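Trisetine Hand-Held Gripper, Classroom Set

Part no. HG-209

The Trisetine hand-held gripper is a two-finger parallel-linkage tool for robotics clubs and introductory manipulation courses. Students operate the fingers by hand and record each grasp with the on-board camera. Recordings are used in the Grakalar course units on sorting and on picking irregular objects. No robot arm is required for units 1 through 6.

The finger linkages are black and run on metal pivot pins. Textured blue pads are fitted to both fingers and can be replaced without removing the linkage. Pads are sold separately in bags of 14.

The produce sorting task in unit 4 uses ordinary vegetables and small fruit with a shallow tray. Any household table is suitable. A patterned cloth may be left in place.
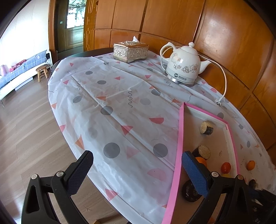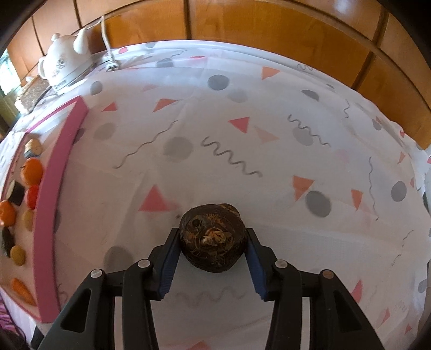 Unit 4, produce sorting. First picture: fingers open at the tray. Second picture: fingers closed on a root vegetable.

Set contents
Gripper, assembled: 2
Spare pads, blue: 4
Hex key: 1
USB cable: 1
Student workbook: 14

Specifications
Maximum object mass: 200 g
Recording capacity: 3000 grasps
Operation: manual, left or right hand
Recommended group size: 2 or 3 students per gripper

Notes
Wipe pads with a damp cloth after handling food items. Do not immerse the gripper. Check pivot pins for play before each session and tighten with the supplied key. Sets shipped before February use the earlier pad, which does not fit the current finger.

The tray and produce are not included. The Tavares mounting plate (for clubs entering the Hiltden student challenge) is ordered separately.

Page revised 2020-07-19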